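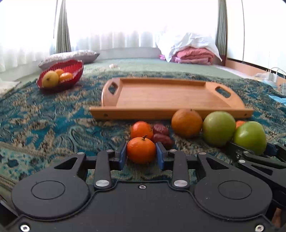 Foro Flolteo > Pinzas y efectores > Fallos y seguridad

Tema: La pinza no suelta al cortar la alimentación

terral_22
Buenas. Abro tema porque no encuentro nada parecido en el buscador. Uso dos pinzas Gukley con el controlador Vondevlow, firmware 212, para coger y dejar fruta. Con las mandarinas va bien hasta que pulso la parada. Al cortar, los dedos se quedan cerrados con la fuerza que tuvieran en ese momento. Ayer le pasó a mi compañero con la punta del índice entre las almohadillas. No fue nada, una marca roja, pero tuvimos que abrir la pinza haciendo palanca con un destornillador. En el registro sale el error 559 justo antes.

¿A alguien más le pasa?

nudo_marinero
El 559 es sobrecorriente en el motor de los dedos. Mira si los pasadores van duros. Yo tuve uno doblado y salía cada dos por tres.

terral_22
Los pasadores giran bien, los desmonté todos. Con las manzanas grandes no da error. Con la mandarina sí, y solo en la pinza derecha.

pkt_lobera
Lo de quedarse cerrada no es un fallo, viene así de fábrica. Si se va la luz con una pieza agarrada, no se te cae. Está en el manual, en el capítulo de parada.

Carmina_B
No estoy de acuerdo. Que retenga la pieza, vale. Que no haya forma de abrirla a mano sin herramienta me parece un problema de seguridad, lo ponga el manual o no. En el taller no dejamos usar nada que pueda atrapar un dedo sin liberación manual.

pkt_lobera
Con la fuerza que tiene eso no te rompes nada. Y los dedos no se meten ahí con la máquina encendida.

Carmina_B
Se meten. Se cae una pieza, la colocas con la mano y ya estás dentro. Le acaba de pasar a su compañero.

nudo_marinero
Dejando eso aparte: ¿qué límite de corriente tienes puesto en la derecha? En la 212 el parámetro 919 se queda a cero después de actualizar, y cero significa sin límite. Aprieta hasta que salta la protección.

terral_22
Lo acabo de mirar. La izquierda lo tiene bien y la derecha a cero. Actualicé las dos el mismo día, no entiendo por qué una lo conserva.

nudo_marinero
A mí me pasó igual. Copia el valor de la izquierda, guarda y reinicia. Si no reinicias no lo coge.

Văn
Perdón por mi español. Tengo el mismo controlador. Después de cambiar el 919 no sale más el 559, pero la pinza sigue cerrada cuando paro. Son dos problemas diferentes.

terral_22
Confirmo lo que dice Văn. Llevo toda la tarde cogiendo mandarinas con el valor copiado y ni un 559. Al pulsar la parada sigue sin soltar, aunque ahora aprieta bastante menos y se puede abrir con los dedos, con esfuerzo.

Carmina_B
Yo lo reportaría igualmente a Vondevlow, las dos cosas por separado. Y mientras tanto, un destornillador plano atado a la mesa.

pkt_lobera
Lo del parámetro sí es para reportar. Lo otro te van a contestar lo que te he dicho yo.

terral_22
Mandado, con el registro adjunto. Cuando contesten lo pongo aquí.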